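Workshop notebook, October 2023
Seok branch line model, for the reopening group's exhibition stand

Picked up where the last entry stopped. The baseboards for the Pliteren end are bolted together and level, the Clondham end is still on trestles. The group wants the whole line on show in February, so everything below is written with that in mind.

Scale first. We went back and forth on this and the answer is that we can't do the full route to scale in any hall we can afford. Pliteren station and the river bridge will be done properly. The stretch through the cutting gets shortened. The Clondham terminus is being shown as it would be if the line came back, single platform, step-free, bus turning circle where the goods yard used to be. Someone at the last public meeting asked why the old station building isn't on the model. It isn't on the model as the site is a supermarket now and the group has agreed not to propose knocking anything down.

Track. Laid 9 yards of plain track on cork. Two joints near the bridge were proud and had to be lifted and filed. Note for whoever does the Clondham end: pin the cork before gluing and leave it overnight. The glue we bought this time grabs faster than the old tub and there is no sliding it once it's down.

Bridge. The abutments are cut and dry fitted. The real ones are still standing and in the group's view sound, but the council wants an engineer's survey before it puts that in writing, so the display panel should say "surviving" and leave it there. I've changed the draft. Deck girders are primed and need a second coat.

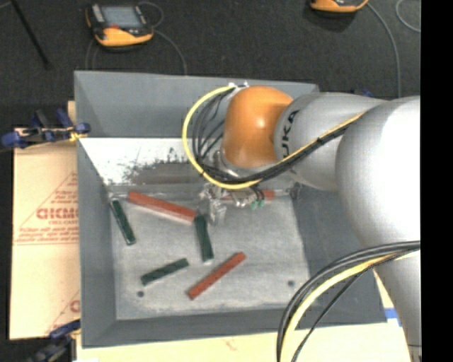
KUKA arm over the gray bin, red and dark green blocks inside.

Display panels. Clokeo have quoted for printing. The quote is 133 dollars for the main panel on rigid board, and the route map is extra. I asked if the map could go on the same sheet and they said yes if we supply one file at full size. That means redrawing the map, as the one on the leaflets goes fuzzy when it's blown up. The redraw should also fix the road crossing south of Seok, which is on the wrong side of the creek on every leaflet we've handed out so far.

Leaflets. 100 left in the box under the bench. Don't put these out at the stand. Use them up at the library table and wait for the corrected version.

Petition cards. We have 100 blank cards. The wording has been changed since the first batch. The old cards ask for "a rail link," the new ones ask the county to pay for a feasibility study. The second is the thing the county can vote on, and the people who deal with the county office were firm that the two shouldn't be mixed in one bundle. Old signed cards are in the brown envelope, new ones go in the white one.

Wiring. One feed for the train, a separate feed for the station lights. The train stalled twice on the curve out of Pliteren. Cleaned the rail, stalled again in the same place. Put a meter across it and found a dead section about a hand's length long, traced to a joiner that was only gripping on one side. Soldered a dropper on. It has run back and forth across that section since without stopping, but I only had the short train out. Try it with the three-car set before boxing anything in.

The controller gets warm after a long run. It may be fine. It's rated for more than we're asking of it, but at the stand it will be running all day in a closed cabinet, so I'd like to drill vents in the back panel.

Transport. The boards fit through the side door on edge with the legs off. They don't fit with the backscene attached, so the backscene has to be made removable. Wing nuts, probably. Bought some, wrong thread, need to go back.

Still open:
Redraw the map and send the file to Clokeo.
Second coat on the girders.
Vents in the cabinet.
Cork for the Clondham end.
Ask whether the hall has outlets on the window side or if we bring our own extension cord.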